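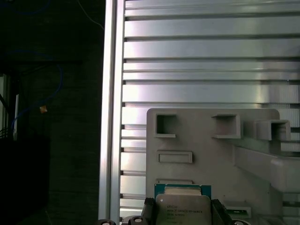

工单标题：联赛积分表净得分率算错，外加两场比赛的逐球记录丢了
状态：已解决（还留了一个小尾巴，见最后）
提交人：我，联赛记分组

先说情况吧。我们这个业余板球联赛从上赛季开始用 Lilen 记分，手机端录逐球数据，后台自动出积分表，网站那边再从 Durrani 的接口抓过去显示。平时挺省心的，结果十月这一轮打完，积分表一出来我就傻眼了：Brevell 队明明输了球，净得分率反而涨了，还涨得特别离谱，直接从第五蹿到第二。群里当场炸锅，Colleck 的队长连着给我发了六条语音（我到现在只听了前两条）。

我先把能想到的都试了一遍，按顺序写在下面，方便你们看，也方便我自己下次翻。

下午 2:10
先怀疑是缓存。清了浏览器，换了手机，又让家里人用她的平板打开，三边看到的一模一样，Brevell 还是第二。那就不是我这边显示的问题了。

下午 2:35
进后台点了“重新计算积分”。转圈转了好久，最后弹出来一行“已处理 442 条记录”，绿色的勾，看着特别正常。刷新一看，名次没变！我又点了一次，还是 442 条，还是没变。至少说明它每次算出来是同一个错，不是随机抽风。

下午 3:00
开始手算。净得分率大家都知道，本队总得分除以进攻的轮数，减去对手总得分除以对手的轮数。容易踩坑的有两个地方：一个是被全员淘汰的时候，轮数要按满额算，不能按实际打了多少算；另一个是 18.3 轮这种写法，小数点后面的 3 是三个球，要换成 18.5 轮，不能直接拿 18.3 去除。去年我们用表格自己算的时候就在第二条上栽过，所以这回我先查的就是它。查了四场，都换算对了，没毛病。

下午 3:40
接着查第一条，果然有东西。Brevell 那场是 16.2 轮被打光的，规则上分母该用 20，可后台导出的明细里写的是 16.2 轮折算后的数。分母小了，得分率自然就虚高。我高兴了五分钟，以为破案了，把它手动改成 20 再算，名次是降了一点，降到第三，但跟我纸上算的还是对不上。说明还有别的问题，唉。

下午 4:15
把整轮的逐球数据全导出来，跟纸质记分册一场一场对。总条数应该是 1,736，我拿记分册加了两遍都是这个数，可导出的文件比它短一截。翻来翻去，少的正好是二号场地上午和下午那两场的后半段，一共差 48 个球，每场 24 个，也就是各丢了四轮。其中一场就是 Brevell 的防守局，对手最后四轮得的分全没算进去，难怪他们看着那么能守！

这时候我才去翻二号场地的记录员留言，她说那天球场信号很差，录到后面手机右上角一直有个黄色的小云朵，她以为是天气图标……好吧，这个真不能怪她，我第一次看见也没认出来。那个标志的意思是“有数据尚未上传”。

下午 4:50
给 Lilen 客服提了工单，附上了导出文件、那两页记分册的扫描件，还有重新计算时弹的提示。顺便问了三个问题：
一、没上传的球还在不在手机里？
二、全员淘汰按满额算的规则，为什么没生效？
三、Durrani 那边抓到的错数据要不要我手动撤？

傍晚 5:30
客服回得比我想的快，接手的是 Salamatu Obi，我把她的回复大概整理一下贴过来：

“您好，没上传的数据会留在本机，只要没有退出登录、没有卸载就还在。请让记录员连上稳定的网络，打开那场比赛，下拉页面，等云朵标志消失。请先不要点‘结束比赛’，结束以后会锁定，补传就要走人工了。关于轮数，请检查赛事设置里的‘全员淘汰按满额轮数计算’，新赛季复制旧赛季时这个开关不会跟着复制，需要重新打开。”

看到最后一句我真的拍大腿了。这个赛季就是我从旧赛季复制过来的，复制完还特意检查了球队名单、场地、裁判，唯独没往设置第三页翻。

傍晚 6:05
打电话给二号场地的记录员，谢天谢地她没退出登录。上午那场连上家里无线网，下拉了两次，24 个球全回来了。下午那场麻烦一点，她当时已经点了“结束比赛”，下拉没反应。我把比赛编号发给 Salamatu，她在后台解了锁，让我们再试，结果报了个 500 错误。我心都凉了半截。

傍晚 6:20
Salamatu 说这个报错是解锁以后马上补传引起的，让我们等十分钟再来。等的时候我把开关打开了，还把整个设置页从头到尾截了一遍图，存在联赛的共享文件夹里，文件名就叫“复制赛季后必看”。

傍晚 6:35
再试一次，成功！导出来重新数，1,736 条，跟纸质记分册一条不差。重新计算，Brevell 回到第五，Colleck 升到第三，跟我手算的结果小数点后三位都一样。我把草稿纸拍了照发群里，总算安静了。

晚上 7:10
网站那边还显示旧的积分表。问了才知道 Durrani 的接口每天夜里才同步一次，着急的话可以在后台“外部接口”里点“立即推送”。点完过了几分钟就对了，手机上和电脑上都看过。

给以后接手的人（很可能还是我自己）留几句：
开新赛季别光看名单，设置第三页一定要翻到底。
记录员收工之前看一眼右上角，有黄色云朵就先别点结束，找个有网的地方下拉一下。
纸质记分册继续记，谁说浪费纸都别听，这次没有它我连少了几个球都不知道。
积分表出来先别急着发群，随便挑一场有全员淘汰的手算一下，五分钟的事。

还没解决的尾巴：下午那场补传以后，最后四轮的投手名字全变成了“未指定”，得分和出局都是对的，就是投手数据空着。Salamatu 说可以在逐球页面里一个个改，也可以把名单发给她批量填。我打算照着记分册列个表发过去，明天中午前给她。投手榜在填好之前先不更新，有人来问的话麻烦帮我解释一下，尤其是 Colleck 那位队长，他那场最后四轮里自己投了两轮，还拿了一个三柱门，肯定要问的。

工单先不关，等投手名字补完我再来回一条。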